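Chapter 4
How a Record Gets Its Running Order

In the last chapter we followed a song from rehearsal to final mix. A band that has finished 13 songs does not yet have an album. Somebody still has to decide which songs go on it, which are held back, and what order they play in. This chapter deals with that decision, usually called sequencing.

Sequencing began as a physical problem. A long-playing record has two sides, and each side holds a little over 20 minutes before the sound starts to suffer. A long song could fix the position of everything near it. Loud songs were often kept away from the end of a side, where the groove is tighter and high notes can distort. Many habits that listeners take for matters of taste started in the cutting room.

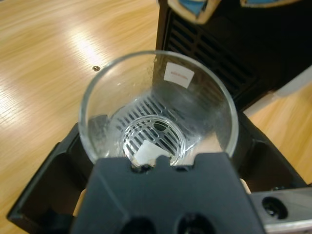 One reader of the first edition objected that streaming has made all of this pointless, and asked why students should spend a chapter on an order that most people will never hear. It is a fair question. Plenty of listening now happens one song at a time, through playlists that mix many artists. But bands still release albums, reviewers still play them from start to finish, and the opening track still gets heard more than the ones buried near the end.

Our main case in this chapter is Trurine, a four-piece guitar band whose second album, Deschamps, came out on 30/07/2021. The band recorded it at Virodbridge, a small studio in Bekley, and had agreed on the songs by May. The order took longer. They tried 5 versions before settling on one, and their working notes are reprinted at the end of the chapter. 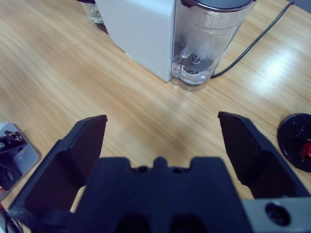
Figure 4.1

The first version put the single at the top, followed by the two other fast songs. Played in a row, the three sounded alike, and the slow middle of the album seemed to drag. The second version opened with a quiet song and moved the single to third place. The band liked this better, although their label worried that new listeners would not wait.

Key, tempo and silence all came into the discussion. Two songs in the same key can feel like one long song. The gap between tracks matters as well, and on Deschamps the gaps were set by ear.
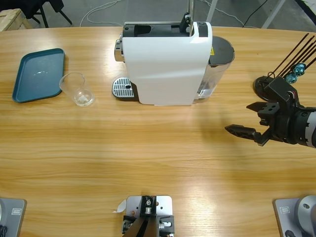
The final order kept the quiet opening but cut its introduction in half. Two songs were dropped and later used as B-sides. The label pressed 616 copies on vinyl, and for that edition one song had to move from side one to side two to even out the lengths.

Before you read Section 4.1, pick an album you know well and write down its track list from memory. Mark the songs you could not place. Keep the list, as you will need it for the first exercise.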